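The Merketti is a two-jaw hand-held gripper maintained at Stoltonthorpe under a procedure drawn up by Oona Karppinen. Its jaws are inspected every 500 cycles – chips and scuffs are logged – and the screws are checked before fabric trials.
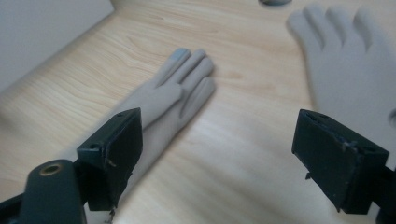
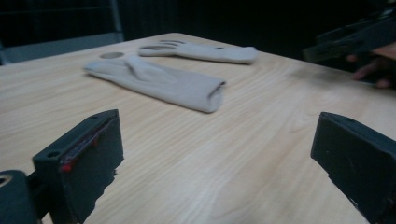
Gripper jaws open at a wooden table, with two beige gloves beyond.

A jaw is replaced once wear reaches its inner face. The January revision of the procedure added a check of the mounting arm after 337 hours of use.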